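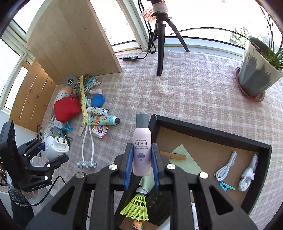
Courses > Home Skills > Unit 4 > Handout: Sorting the Table Pile

Unit 4: Sorting the Table Pile
Handout for students – Ritu Kashyap, Flinunby Evening School

Welcome back! This is my favorite unit of the whole course, so forgive me if the notes run long. We've done closets and we've done pantries. Now we get to the pile: the mixed heap of small things that grows on a table, a dresser or the end of a counter. Cords, clothespins, tubes of cream, snack wrappers, a bag with something else inside it. Every home has one and I love them all, because a pile like that can be sorted in a single sitting and you get to see the result right away.

1. What you need

One tray with a rim. The rim matters more than the size, as clothespins roll and cords spring open. If the tray is hard inside, lay a piece of cardboard in the bottom. A table you can walk around. A cloth on it is fine (checked ones are great, the squares give you a ready-made grid for lining up small stuff). A bag for trash. That's it! Please don't buy bins before class. We talk about containers in Unit 6, and half of you will find you already own enough.

2. The first pass

Set your timer for 16 minutes. Pick up one thing at a time from the near edge of the pile and work toward the back. Each item goes one of three ways: into the tray if it stays in this room, into the trash bag if it's a wrapper or an empty packet, or to the far side of the table if it lives somewhere else in the home. Don't read labels yet, and don't test chargers. You will want to test the chargers.

Stand bottles and cans upright as soon as you touch them. A spray can, a lotion bottle, a tube with a flat cap: anything that can stand should stand. You'll see the names at a glance on the second pass, and leaks show up sooner.

3. Cords and adapters

Tangles come out last. Slide loose clothespins and tags out of the knot first, then find a plug end and follow it back, feeding it through loops and never pulling. Once a cord is free, coil it around your hand and lay it flat in the tray. Power adapters stay with their own cord if you know which one it is. If you don't, put the adapter in the corner of the tray and move on.

Someone in the February group asked whether to tie coils. I like a clothespin for this – wood or plastic, both grip well enough on a thin cord, and you've probably just dug a few out of the pile anyway.

4. Tubes, bottles, sprays

Second pass. Now you can read! Check dates, check that caps fit, wipe down anything sticky with your cleaning cloth. Aerosols go somewhere cool and out of the sun, so keep them away from the windowsill and the radiator. Match stray lids to their jars before you throw a lid out. Give a lid with no jar until the end of the session.

5. Odds and ends

Toys, keychains, a shuttlecock, beads, store tags. These are the things that slow people down, and also the nicest part of the pile, I think. One small bowl or pouch holds them. When it's full, you choose.

Fabric bags get emptied, shaken and folded. Plastic bags that are still good can be tucked along the side of the tray until you put them with the others.

6. Practice for next time

Do one pile at home and write down how long each pass took. The Lozano worksheet has 20 lines, one per item, with a column for where it ended up. If your pile is bigger, use the back. The record so far belongs to a student in the Kastthorpe section who logged 81 items from one hall table and brought me the sheet with such pride that I put it on the wall.

Bring your filled tray if you can carry it, and we'll compare layouts. There is so much to learn from how other people group things!

Optional reading: the chapter on work surfaces in the Jarkau housekeeping manual, 1949 edition. Skip the part on ironing. The drawings of drawer dividers are wonderful, and there's a copy on the shelf by the door.

Handout updated 4/18/26

Flinunby Evening School | Contact the office | Course materials © Ritu Kashyap | Back to top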